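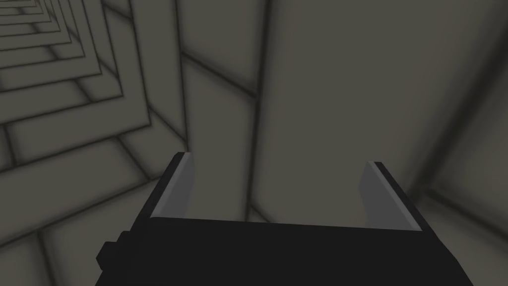

A black gripper with two parallel fingers, computer rendering.

Grinley Library winter hours and the book return

The Grinley branch will close at 5 p.m. on weekdays through the end of March. Saturday hours stay the same, 10 to 2. Holds that come in during the week can be picked up at the side door on Alcaraz Street until 6, but you need to call first so the bag is ready when you get there. Please have your card number handy.

The outside book return is open again after the hinge was replaced. It holds up to 100 items and fills fast on Sunday nights, so if the flap won't move, please take your books home and try the next day. Do not leave them on the step. We lost 11 picture books to rain that way in the fall. No fines are being charged on anything due this month.

Thérèse Pelletier has finished sorting the Fadbridge donation, which came to 2636 books. We kept 368 for the shelves, mostly local history and large print mysteries, and the rest will go into the spring sale. A set of county maps was in one of the boxes too — those are in the reading room cabinet and can be looked at on request.

The evening book group is still meeting by phone. The next title is a short one, 236 pages, and there are six copies at the desk. Florencio Iglesias is leading the talk this time. Call the desk for the dial-in number, even if you had it before, as it has changed.

We are also short of paper grocery bags with handles for pickup orders. Clean ones can be left in the bin inside the side door. Plastic bags are not needed.

Items for the next newsletter are due to Unai Montoya by the first Friday of the month.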